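Zeswood tidy arm, after 15 days in our shop
Reviewed by Nii Quartey, 5/23/24

We have a small toy library, and every evening the same work waits for us: one basket, everything mixed inside it. I wanted to know if a machine can do this chore already. So we rented the Zeswood arm, with the Turkus software that comes in the price.

First the good side. Balls and hard blocks are easy for it. It comes down, closes its two fingers and goes up again, and it does not get bored. The setup took me six hours, but the manual is clear and I needed no help.

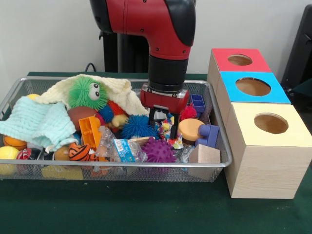

Soft things are another story. A knitted blanket or a cloth is heavy for its thinking — it pulls one corner and the rest of the pile wants to come too. Spiky rubber toys it often holds by the hair only. Clear plastic is the worst, I think it does not see it well. I wrote to the support about this and they promised an update in August.

Speed is also a question. My colleague Vukčević empties the same basket before the arm has chosen its third toy, and she is talking on the phone at the same time.

The rent was 800 for the period, and to buy it costs almost 2000 more. For a shop with only hard parts in the bins I would say yes. For toys, or for laundry at home, please wait.

Three stars of five.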